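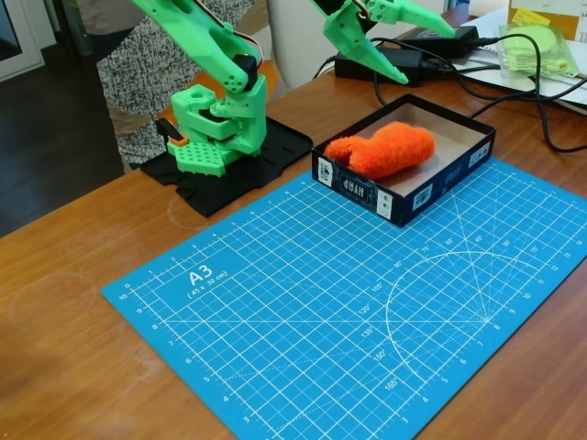
¿Cuánto tiempo hay que dejar reposar la masa de pan en noviembre? Toda la noche en la nevera y luego dos horas fuera, como mínimo, si tu cocina es tan fría como la mía.

8 nov 2019 | Archivado en: Cocina de diario, Masas y panes

Escribo rápido que tengo el horno puesto. Tercera hogaza de la semana. Las dos primeras, un ladrillo y una cosa plana que acabó en migas con uvas.

El fallo era el agua, creo. Venía usando la misma cantidad que en verano y con la harina nueva (la Mirkeck de fuerza, saco grande) la masa se me quedaba seca, durísima de amasar. Ahora para 1.000 gramos de harina pongo 200 de masa madre, 20 de sal, y el agua a ojo -- ya sé, ya sé, a ojo no se vale. Otro día la peso y lo apunto.

Lo de la sal: al final. Después del primer reposo. Antes la echaba de golpe con todo y no notaba diferencia, la verdad, pero así me resulta mas fácil amasar.

Pliegues. Cuatro, cada media hora. Si se me olvida uno no pasa nada. Ayer se me olvidaron dos, estaba al teléfono con los de Kerslake por lo de la caldera, que siguen sin darme cita. Sin caldera, cocina helada, masa dormida. Todo va junto.

Me preguntasteis por la olla. Es una Mellberg de hierro, de segunda mano, pesa un horror y le falta el pomo. Le puse un tornillo con una arandela. Feo pero aguanta el horno. Veinte minutos con tapa, el resto sin tapa hasta que huela a tostado y el color me guste.

El cesto lo compré en Skumeso y no lo recomiendo, se pega aunque le pongas harina de arroz. He vuelto al bol con un trapo de toda la vida. El trapo bien enharinado, eh, que el primer dia no lo hice y tuve que arrancar la masa con una cuchara.

Pendiente: probar con centeno. Y con nueces, aunque en casa hay división de opiniones.

Me pita el horno. Luego contesto comentarios.

Compartir 14 | 6 comentarios

Buscar en el blog... Buscar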